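Home | Diary | Builds | Older entries

2018-09-29

Such a good evening on Paju! I've been at this arm since February and tonight the fingers finally close level, after 4 goes at the linkage and 15 new screws (the old ones were rubbish). Slowed the wrist right down too, to 700 on the dial, and the horrible buzz has gone. Moved on to bottles and cups, my favourite bit, with tape on the table so everything goes back to its spot.
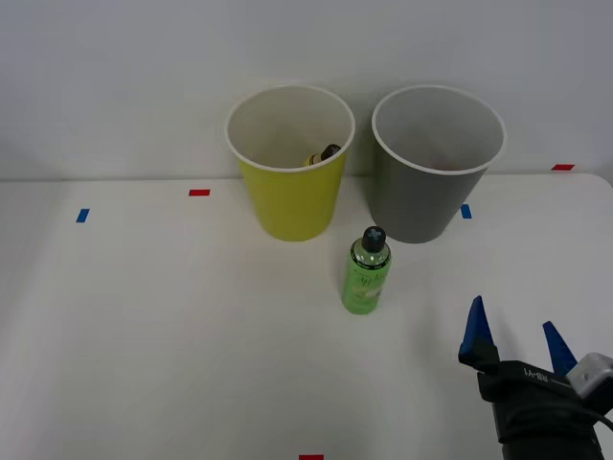 Next job is the cable, it still drags when the arm swings right. I'll try the Hinetti clips first. Can't wait to get back to it!

Filed under: Paju, workshop nights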